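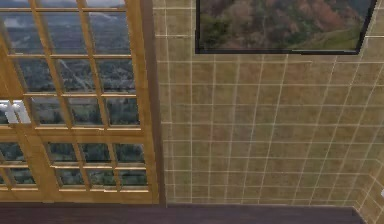 Someone on the last Teuber call asked whether small suppliers would ever tell an outsider how late they get paid, given how much they depend on the buyer. Fair question, and it's been rattling around my head for months, so I'll start there and get to the milestones after.

They will tell you, but you have to ask in the right order. Our first version of the Prason questionnaire opened with "Has a foreign buyer paid you late in the past year?" and people either said no or put the phone down. Now we ask what they make, who they ship it to, what the invoice terms say, and then what date the money landed. No one has to accuse anyone of anything. You just get two dates and do the subtraction yourself. I wish I'd worked that out before I spent your money on printing the first lot!

So, to where we are as of February 2, 2023. We have 986 usable supplier responses across Vietnam and Cambodia, which puts us ahead on the survey side and (I'll own this up front) behind on the interviews. We've done 35 long interviews and I'd promised you more than that by now. The Cambodian ones have been slow because most owners want to talk in the evening, after the trucks have gone, and our interviewer there also has young kids and a long ride home. I've moved some of the travel money across to pay for a second interviewer. It's within the line you approved, but tell me if you'd like it written up as a formal variation.

What the numbers look like so far. Of the suppliers whose contracts say 60 days or less, 75 per cent were paid after the due date on their most recent export order. I was expecting bad and that's worse than I had in mind. I do want to be careful with it, though. "Most recent order" picks up a period when freight was a mess, and some buyers were holding invoices until the containers cleared. We're asking the follow-up group about an older order as well so we can see if it was a blip. Please don't quote the figure publicly until we've done that. I know the newsletter people are keen.

The other thing I didn't see coming is how much of the trouble sits in the fine print around deductions. A supplier invoices for the full amount, the buyer takes off a bit for labelling errors, a bit for late booking, a bit for something called a partnership contribution, and what arrives is short. Then the supplier disputes it, and the whole invoice gets parked while the dispute is open, including the part everybody agrees on. One basket maker we interviewed has simply stopped disputing. She builds the deductions into her price and hopes the buyer doesn't notice the price has gone up. I don't think a payment code of conduct that only talks about days is going to touch that, and I'd like to add a short section on deductions to the final report, if you're happy for it to run a few pages over.

On to the companies. You'll remember we had two homewares importers lined up to open their own payment records to us, so that we weren't relying only on what suppliers said.

Skemico has been great. They gave us three years of accounts payable data, scrubbed of bank details, and their finance team sat through a very long video call while I asked what every column meant. Their record is mixed. The head office pays on time and always has. The regional buying office, which handles the smaller factories, doesn't, and I got the strong feeling that head office hadn't seen the two side by side before. There was a bit of a silence when I shared my screen. They've since asked for the full breakdown by office, and I've said yes, as long as no supplier can be picked out of it. For the very small provinces that means lumping a few together.

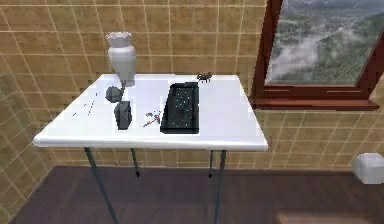 Stunico is a different story. They signed the data agreement back in June, then their legal team wanted changes, then they wanted changes to the changes, and now they'd like to see our findings before deciding whether to hand over the records. I've said no to that as politely as I know how. We offered both companies the same deal, a chance to correct factual errors and a right of reply in the report, and it wouldn't be fair on Skemico to give Stunico more. My guess is they'll pull out. If they do, we've still got a decent number of Stunico suppliers in the survey, so the company won't vanish from the results, but we'd lose the cross-check and I'd have to say so plainly in the methods section.

If any of you have a contact on their board, a quiet word might do more than another email from me. No pressure, and I'd understand if you'd prefer to stay out of it.

Money next. We're under on translation because two of the interviewers turned out to be quick and accurate translators and we paid them a bit extra to do it. We're over on phone credit, by a silly amount, because people kept hanging up and ringing back at better times and we'd promised to cover their calls. The spreadsheet is attached with the usual notes. The exchange rate hasn't been kind to us either, but the contingency has covered it and there's some left.

A few smaller things. The ethics renewal came through with one condition, that we delete the phone numbers within six months of the last interview, and I've set that up already. The Khmer version of the summary needs another read; the first translation used a word for "debt" that made it sound as though the suppliers were the ones who owed money, and a couple of our interviewees were understandably put out. It's been fixed in the draft but I want a fresh pair of eyes on it before it goes anywhere. And we've been asked to present the early findings to an exporters' association in Ho Chi Minh City. I'd love to go, and they'll cover the room and lunch, so it'd only be the airfare from us.

What I need back from you: a yes or no on the extra section about deductions, a yes or no on the airfare, and a decision on what we do if Stunico hasn't signed by the end of next month. My preference is to close the door on that date and get on with the analysis, but it was your idea to have two companies in the study and I don't want to drop one without you. Ring me if it's easier to talk it through. I'm in the office every morning except Friday, and I've finally sorted out the voicemail.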